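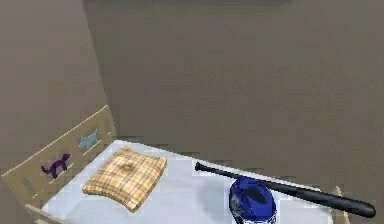
*Fig. 1. The kid's bedroom in our simulator, with the plaid pillow, the bat and the helmet on the bed.*

# Teaching a Simulated Robot to Clear a Bed by Remote Control

**Zuvberg Robotics Lab, spring project report**

I signed up for this project thinking I'd be writing code for most of the semester. I did write some code. Mostly, though, I sat in a swivel chair with a controller in each hand, trying to get a simulated robot to pick up a baseball bat.

The job sounds small. A kid's bed has stuff on it, and the robot has to take the stuff off and leave the pillow where a pillow goes. You drive the robot through the task yourself, over and over, the software saves every move you make, and then you train a policy on those recordings and see if it can do the task alone. I picked the bedroom because most of the practice tasks in our lab happen on a kitchen counter, and I was tired of mugs.

## The setup

The simulator we use is called Cellent. The lab already had a license and a pile of rooms built for it, so I didn't model the bed myself (thank goodness). It comes with a wooden headboard that has animal cut-outs in it, a purple one and a light blue one, and they ended up mattering more than I expected. More on that later!

For driving, I used Yusof, the teleop program that last year's group left behind. You hold two handheld controllers, and the robot's hands follow yours. Squeeze the trigger and the gripper closes. There's a pedal on the floor that acts as a clutch: lift your foot and the robot freezes, so you can move your arms back to somewhere comfortable and start again. It took me a week to stop forgetting about the pedal. I kept scratching my nose and flinging the helmet across the room.

Training ran on the shared lab machine, and I used the standard imitation learning script, which we all call Drakow after the folder it lives in. I changed very little in it. My project was about the demos, so I wanted the training part to stay boring.

## Recording the demos

I recorded 197 demos in total. Each one started with the objects on the bed in slightly shuffled spots and ended when the bat and the helmet were in a bin on the floor and the pillow was up against the headboard. A good run took me up to 60 seconds. The bad ones I just stopped and threw out, and those aren't in the count.

The helmet was the hard one at first. It's round and shiny, and the gripper slid right off the shell every time I came at it from above. What worked was going in low and grabbing the rim, with one finger inside and one outside, then tilting the whole thing back before lifting. In real life I'd do that without thinking. Through a headset, with no feeling in your fingertips, you have to learn it from scratch by looking.

The bat was sneaky in a different way. If you grab it by the handle, the barrel is so much heavier that it swings down and knocks into whatever is nearby. If you grab the barrel, it's too fat for the gripper. I ended up pinching it partway along, where it starts to widen, and lifting slowly with the second hand underneath. When the helmet was sitting against the bat, as in Fig. 1, I always moved the helmet first. I didn't plan that as a rule, I just fell into it.

The pillow I thought would be free. It wasn't. Soft things in Cellent are kind of jittery, and if you pinch too hard the pillow folds up and pops out of the gripper like a bar of soap. I switched to pushing it with the side of the hand. It looks clumsy on the replay, but it gets there.

## My big mistake

About halfway through I trained a policy just to see how things were going, and it was awful. The arm would reach toward the bed, stop, hover, wiggle a bit, and hang there until time ran out.

I spent days blaming the training script. Then I sat down and watched my own recordings at normal speed, and there it was: I hover. Every single time, before grabbing anything, I parked the hand over the object and waited while I made up my mind. Sometimes I waited with my foot off the pedal, and Yusof was still saving those frames. So the robot had seen a huge amount of "hold still above the bed" and had learned it very well.

I fixed this in two ways. First, I wrote a small filter that drops frames where the clutch is off and both hands are still. Second, I changed how I drive. I'd look over the bed before pressing record, decide the order out loud — "helmet, bat, pillow" — and then go without stopping. I felt silly talking to an empty lab, but the new demos were shorter and a lot smoother. I re-recorded most of the early ones and kept only a handful from the first batch.

## The animals

OK, the headboard. One of my later policies had a weird habit of pushing the pillow too far and jamming the hand against the headboard. It did this mostly when the pillow started close to the purple animal. I wondered if the policy was using the cut-outs as a kind of landmark, so I made a version of the room with the animals recolored to match the wood and ran the same policy in it. The pillow pushing got worse, and in a messier way. Sometimes it stopped way short.

I can't prove what the network was looking at. My guess is that the walls in that room are so plain that the animals were the handiest thing to steer by. I then swapped the animal colors at random in part of the training data, and after that the jamming mostly went away. I'd love for somebody to test this properly, with more rooms and more headboards.

## Results

The final policy was tested over 94 fresh starts, all with object positions it hadn't seen. I'm happy with how the helmet turned out. It uses my low grab on the rim, and it even copies the little backward tilt. The bat is still the weak spot: when the knob end points away from the robot, it tends to go for the barrel, fail, and try the same thing again. I recorded very few demos with the bat facing that way, so that one's on me.

The pillow usually ends up in place, though not always straight.

## If you're taking this over

- Watch your own replays after the first ten demos. Don't wait as long as I did.
- Turn the bat around more often when you shuffle the objects.
- Check the clutch filter is on. The setting resets when you update Yusof.
- Take breaks! My shoulders were a mess by the end of March.

The demos, the filter and the recolored room are in the project folder on the lab machine. The rejected runs are in there too, in case you want to see a helmet fly.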